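Pustau (posts from the bench)
November

1/ We started to collect the peg board examples this month. Many of you asked how one example is made, so I will try to write it in order. My English is slow, please be patient with me.

2/ One example is one person moving the two arms from the control seat, from the first reach until the last piece. We call this a run. Until now we have 364 runs that we kept. The ones we did not keep are in another folder, and I will come to this later.

3/ At first I believed that more runs is always better. Then I looked at the runs from the first days and I saw that all of us were starting with the same big cylinder, because it is easy to hold. The model learned this habit very well. With the small pegs it was lost.

4/ So now the order is drawn by a small script before every run. The operator reads it, says it aloud, and begins. If the script says small peg first, it is small peg first, also when you are tired.

5/ The pink light is one of four light settings. We change it between the blocks of 14 runs, so that the model does not depend on one color of the table.

38 likes · 6 replies

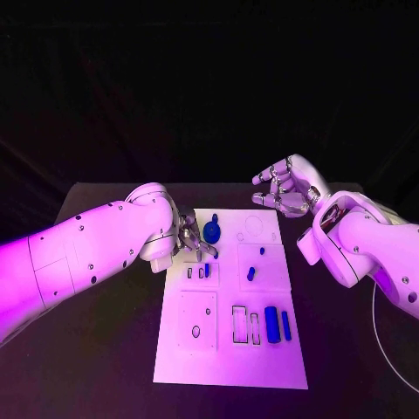
Zunness replied that changing the light is the cheap part, and asked if we also change where the board lies, because in their own data the policy had simply memorized the position.

6/ Yes, we do, but I must admit not enough. The board is turned a little by hand before each block. "A little" is not a good instruction. One operator turns it very much and another almost nothing. I am writing a sheet with angles now.

7/ About the folder of runs we did not keep. In the beginning I deleted every run where a piece fell. Aguiar (the team, not the city) advised to keep them if the operator recovers by himself. I resisted for two weeks. Now there are 23 such runs with the label "recovered" and I want to train with and without them.

8/ A thing I did not expect: the pause. When people hold a small peg over the board they stop for a moment to look. The model copies the stop, but it does not know when to finish it, so it waits there for a very long time. We now ask the operators to look first and then lower in one movement.

9/ The labeling we do in Trilemik. It is fine for cutting the runs into steps. It is not so fine when both hands move together, then I make the cut on paper and type it in later.

10/ Next I will do the sheet with the angles, and after it one block where only the right hand is allowed. I will post the numbers also if they are bad.

112 likes · 19 replies · 27 shares
Last updated: 6:40 pm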